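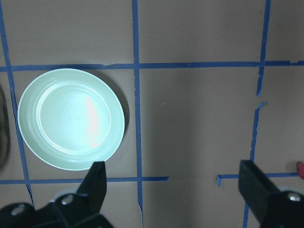
Purgate – Table Layout Study, short report
Araceli Nieto, Adel Belkadi, Elsa Vainio
2 min read

Goal: find out if marking a tabletop into cells helps people put dishes back in the same spot. Started in March with chalk, dropped that, chalk gets on everything. Switched to blue painter's tape. Cheap, peels off, no marks on the table so far.

Method. Tape down a grid, strips both ways. Plate goes in one cell. Person looks, leaves the room, plate gets moved, person comes back and puts it where they think it was. We did 83 placements total. Scored by cell only, no ruler – we ran out of time for the ruler version.

Why a round plate? A plate has no corners to line up with the tape so you have to judge the middle by eye. Elsa wanted a square dish too, maybe next term.

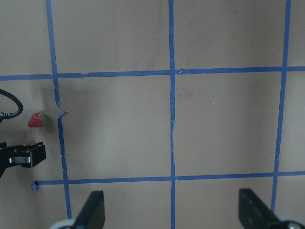
Laying the grid took longer than the testing. Tape stretches when you pull it so the lines wander and the cells dont come out the same size. Strips that stop and start again are the worst, the loose ends curl and then a sleeve catches them. We pressed ends down between rounds but they come up again.

Results: most people got the right cell. Misses were nearly always one cell over, sideways. Two people asked if the gap in a line meant something. It didnt, but it seperated the good guessers from the rest becuase some used it as a landmark. Should of planned for that.

Next time: cut strips with scissors, not torn. One person lays all the tape. Measure first!!

Thanks to Rocío Aranda for the table.

Comments (2)

Eusebio Vidal: Did you try it with no tape at all? Hard to say it helps without that.

Adel Belkadi: Only a few, not enough to write up. Will add if we redo it.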